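Fluvov gripper – questions after the safety notice

Last updated 2023-02-01

What went wrong?
In July, a gripper at our Pratmont workshop did not stop when the stop button was pressed. The fingers continued to close for two seconds. The operator, Bhupendra Chauhan, had a bruised thumb and was back at work the next day.

Do I have an affected unit?
Please look at the controller label. Units with firmware 2726 are affected. If you are not sure, write to Sneha Khurana at the service desk.
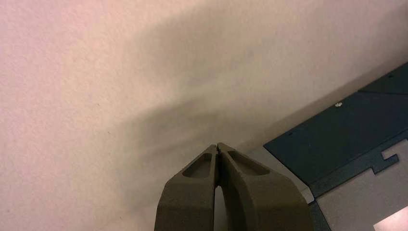 Can I still use the gripper before the update?
Yes, but only with the force limit set to nine or lower, and with hands away from the fingers. Before you switch off the arm, close the gripper with nothing in it. The tips should come together so that only a very thin line remains between them – a narrow gap lower down is normal. If the tips stay apart, do not use the unit.

How long does the update take?
Some 640 seconds. Do not disconnect the power during this time.

Must I replace the fingers?
No. The fault was in the controller, and the fingers are the same as before.

Whom do I inform about an injury?
Urmila Shakya, also for small injuries. Please keep the controller log and do not restart the arm before she has answered you.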